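Jakeo 杯罐桌面词句集 说明文件(第二版)

先看这个

Jakeo 收的是中文里描述小桌面的句子:杯子放在哪儿,罐子开没开,谁挨着谁,谁挡住了谁,喝完以后怎么归拢。全集共 700 句,配一份 28 个词的小词表,句子都是人一句一句写的,写完互相读过。题目听上去很小,可真写起来太有意思了!三只杯子加一个易拉罐,换个位置站,嘴里的话就全变了。

第一版在 Granivon 内部传过一阵,收到不少来信,于是二月份把词表重理了一遍,句子也补了一批。您现在读的就是重理之后的说明。旧版的编号没有动,手上已经有旧版的朋友可以直接覆盖。

里面有什么

句子文件:每行一句,后面跟编号、场合、主要物件、写句人缩写。
词表文件:每行一个词,后面跟释义、常见搭配、容易混的词。
备注文件:写句人互相抬杠的记录,略有删节。我个人最爱读这一份,里面有整整一大段在争“小罐”和“矮罐”到底哪个顺口。

句子按场合分成摆桌、倒饮料、收拾三类。摆桌类最多,倒饮料类次之,收拾类偏少,下面“已知的不足”里会再说到。

罐子

一开始我们以为罐子最好写,圆的,竖着,有什么可说的呢?结果它占掉了词表里很大一块。罐口、罐盖、罐身、拉环、饮口,单这几个词就够大家吵的。日常说话里“罐口”常常指整个顶面,也有人专指喝的那个洞。Jakeo 里统一这样用:整片顶盖叫“罐盖”,盖上那个洞叫“饮口”,拉着开罐的那片叫“拉环”。“罐口”保留在口语句里,碰到时备注栏会写明它指哪一个。

还有“开”的说法。“打开的罐子”“开了的罐子”“开过的罐子”,三种都收。第三种带一点“放了些时候”的意味,写句的时候请想清楚。罐子开没开看饮口,里头还剩多少就看不出来了,所以“半罐”“空罐”这样的词只出现在有上下文的句子里,比如前一句已经说过倒了一杯。
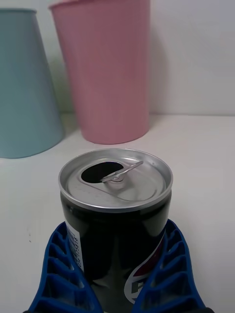
图一 开了的黑色小罐,拉环斜贴在银色罐盖上,左边是饮口。

与罐子有关的例句,随手抄几条:

把那个矮罐往里挪一挪,别搁在桌边。
拉环还在盖上,没有掰下来。
罐子开了,先别放倒。
黑的那罐是谁的?放在杯子前头了。
喝完把拉环按平再扔,省得刮手。
我要矮的那罐,高的太多了喝不完。

“矮”和“小”在词表里是两个词。矮说的是高度,小说的是个头,一只罐子可以又矮又粗。大家平时混着用也没关系,句子里两种都有,只是标注时分得开一些,搜起来方便。

杯子

杯子这一块写得最欢!塑料杯颜色鲜亮,摆在浅色桌面上特别好认,所以很多句子干脆不说“杯子”,只说颜色:“绿的给我”“粉的往后放”。这类省略句是中文桌边说话最活泼的部分,第一版漏掉了一大半,第二版尽力补上了。

颜色用词定了几条规矩,都很松:

绿。青草绿、柠檬绿、亮绿都归在“绿”下,细名写在备注里。
蓝。浅蓝和淡蓝算一个词,句子里两种写法并存,不强求统一。
粉。有人看成粉红,有人看成肉粉、鲑鱼粉,光线一换叫法就跟着换。一律归“粉”,原写法保留。

写句人里有一位坚持粉杯应该叫“藕荷色”,备注文件里留了她的全部论证,写得真好,虽然最后没有采纳。

杯子的部位词比罐子少,杯口、杯沿、杯身、杯底就差不多了。“杯口”指开着的那一圈及里面能望见的部分,“杯沿”专指那道边。卷边的塑料杯,可以说“沿儿是卷的”“杯沿有一圈厚边”。“杯底”在口语里有时候指杯里的底,有时候指接触桌面的那一面,备注会标“内”或“外”。

位置词

排成一排的杯子,看着整整齐齐,细看总有一只稍微往前,一只稍微靠后。写成句子,“一排”也对,“错开着放”也对,就看说话的人在乎什么。倒饮料的人在乎够不够得着,收桌子的人在乎先拿哪一只,拍照留念的人在乎谁挡了谁。同一张桌子,我们请几位写句人各写各的,拿回来一对,重合的句子少得惊人,大家当场就决定把所有版本都收进来。
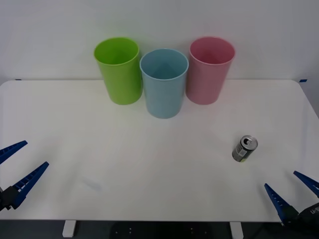

Yaryna Ostapchuk 读完位置词这一章以后来信说,她最不放心的是“前”和“后”。站在桌子这边的人说“杯子前面的罐子”,指的是靠自己的一侧;坐在对面的人听了,手会伸到另一边去。她建议凡是带“前”“后”的句子,一律注明说话人站在哪里,否则宁可改成“靠墙”“靠桌边”。她还说,“旁边”这个词太懒了,离得很远也有人说旁边。

这封信来得太及时了,我们照着改了。现在带前后的句子都多一栏“说话人位置”,取值是“桌前”“对面”“侧面”三者之一。“旁边”没有删,懒归懒,生活里确实天天在说。不过凡是隔得远的,另配了一句更准的说法,比如“靠右手这边、离杯子老远的那罐”。两句挂同一个编号,后缀用甲、乙区分。

左右也有类似的麻烦,好在靠“我这边的左”“你那边的左”就能解决大半。词表里给“左手边”和“左边”分开立了条目,前者跟着人走,后者跟着桌子走,读句子的时候请留意。

再说“挡”。前面的杯子把后面的遮了一点,可以说“挡住一角”“压着一点边”“露出半边”。“压着”容易让人以为真的叠放,所以只收在口语句里。“叠”“套”“摞”三个词归收拾类,指的都是实实在在的叠放:

杯子先套起来,大的在外头。
摞太高会倒,分两摞吧。
绿的套蓝的,粉的放最上面。

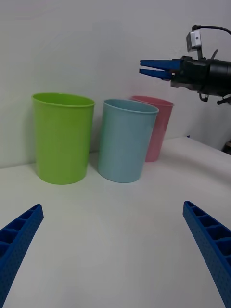
图三 绿杯在左、离得最近;浅蓝杯居中;粉杯靠后,被浅蓝杯遮住一部分。

“近大远小”的句子是第二版新加的,特别喜欢这一组。一样的杯子,放远了人就会说“那个小的”,旁边的人便纠正“不小,就是远”。这类一来一回的对话都成对收录,中间不拆开。请不要把其中一句单独拿出去用,单看“那个小的”,读的人会当真。

倒饮料的话

一小罐分给几个人,话就多了。谁先谁后,倒多少算够,泡沫起来了要不要等一等。Idrisa Khaemba 负责这一类的主体,他写的句子短,语气足,读着像真有人在桌边催:

慢点倒,沫要上来了。
给蓝杯子再添一口。
这罐小,每人就尝个味儿。
你那杯到哪儿了?到一半就行。
先倒粉的,她等半天了。

“一口”“一点儿”“小半杯”都是约数,没有给它们定毫升,也不打算定。需要精确量的项目,请另找资料。

字段说明

编号:场合首字加数字,成对的句子加甲、乙。
正文:句子本身,保留口语里的“儿”“呢”“吧”。
场合:摆桌、倒饮料、收拾。
主要物件:杯、罐、桌,可以多填。
颜色:归类后的颜色,没有就空着。
说话人位置:只在有前后关系时填。
语气:请求、陈述、提问、提醒。
备注:想写什么写什么。

所有文件都是纯文本,用顿号分隔多填项。用电子表格打开的时候,请把编号栏设成文字格式,否则有的软件会自作主张。

怎么用

教中文的朋友用得最多。把杯子和罐子往桌上一摆,抽一句念,让学生照着挪,挪错了大家再看是哪个词惹的祸,课堂气氛好极了。位置词那一组建议从“靠墙”“靠桌边”开始,等学生站稳了再上“前”“后”。也可以反着来:先摆好,再请学生写句子,然后和集子里的比一比。

写桌游说明书、写儿童故事的人也来要过。收拾类的句子给小朋友念很合适,祈使句多,尾音轻。Sadgate 那边做过一套朗读卡,挑的全是带颜色的短句,印出来非常漂亮!

不太适合的用途也讲一下。想研究餐桌礼仪的,这里几乎没有客套话。想找玻璃杯、瓷杯说法的,也会失望,第二版的杯子句都是照着塑料杯写的,碰杯的响声、怕摔之类的话题基本不出现。

已知的不足

收拾类偏少,尤其缺擦桌子的句子。
颜色偏向绿、蓝、粉,黄和紫各只有零星几句。
北方口语偏多,儿化音密,南方朋友读起来可能嫌卷舌。
“罐”和“听”的地区差别只在备注里提了一下,没有单独立条。
备注文件里有几处引用了已经删掉的旧句,编号对不上,还没来得及清。

和旧版相比改了什么

词表重排,按物件归类,不再按拼音。
加“说话人位置”一栏。
补入省略句和成对的远近句。
“罐口”的用法拆分,旧句逐条核过。
删去两条重复的提醒句,都是“小心洒了”,只差一个叹号。

想添句子

非常欢迎!写之前请先摆一桌真的东西,坐在跟前写,凭空想出来的句子味道差很多。每次寄来的句子请写清场合和您坐的位置,颜色按自己看到的叫,归类的事我们来做。写成方言也收,附一句普通话对照就行。拿不准的词不用删,在备注里画个问号,我们最爱看问号。

来稿由两位读句人分别过一遍。两人意见一样就直接收,意见不一样的放进备注文件,等下一版再议。已经收入的句子如果您想改,告诉我们编号和新写法就好。

使用条件

教学、写作、朗读、改编都可以,印成卡片也可以。引用时写上 Jakeo 和句子编号。改动过的句子请去掉编号,免得别人拿去和原文对不上。

致谢

谢谢 Yaryna Ostapchuk 对位置词一章的长信,谢谢 Idrisa Khaemba 的倒饮料句。Athumani 提供了第一版的排版样张,字距调得很舒服,第二版照旧沿用。下一版打算做吸管和杯盖,已经有人在为“插”和“戳”争起来了。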